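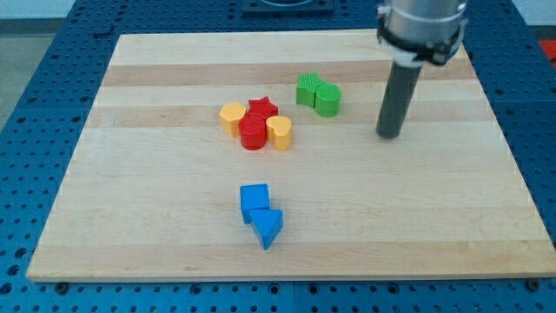 Figure 2. Work surface with the rod tool above the board and the coloured blocks in three groups.

3. Teaching the pushing task

3.1 Task

The arm has to push plastic blocks across a wooden board until they stand where a written instruction asks for them, for instance "move the blue cube next to the green cylinder". The tool is a plain rod, so blocks can be slid but not picked up. The set has two blocks in each of the colours yellow, red, green and blue. Colour alone therefore does not identify a block, and every instruction also has to name a shape.

3.2 Remote control

Demonstrations were recorded by remote control. The operator moves a hand controller, and the Tritport software turns its motion in the plane of the board into a target for the rod tip. Height is held fixed during a push. An early version left height free, but Wanda Duda and Bogdan Stępień, who did most of the driving, both pressed the tip into the board while looking at a far block.

We also tried guiding the arm by hand. This gave smoother paths, but the operator's forearm covered the blocks in the camera view, and those recordings could not be used for training. Hand guiding was kept only for setting the corners of the workspace.

3.3 What proved difficult

Round blocks are easy to start and hard to steer. If the rod meets the cylinder off centre, the block slips to one side and the operator has to go round and correct from there. The heart and the star behave differently according to which side is touched – a push into the notch of the heart is stable, a push on a lobe turns it.

Groups cause more trouble than single blocks. With the yellow and red pieces packed together as in Figure 2, moving the red star means either pushing its neighbours along or first clearing a path. Our operators chose differently. Duda cleared a path, Stępień pushed through and repaired the layout afterwards. The model trained on both sets of recordings hesitated in front of such groups, with the tip moving to and fro without contact. Kazimiera Jasińska then wrote a short operator guide that asks for a cleared path, and the group layouts were recorded again.

3.4 Open points

Delay between controller and arm was not logged in the first 4 sessions, so these are left out of the timing results in Section 4. The calibration of the board corners also needs repeating whenever the rod is changed.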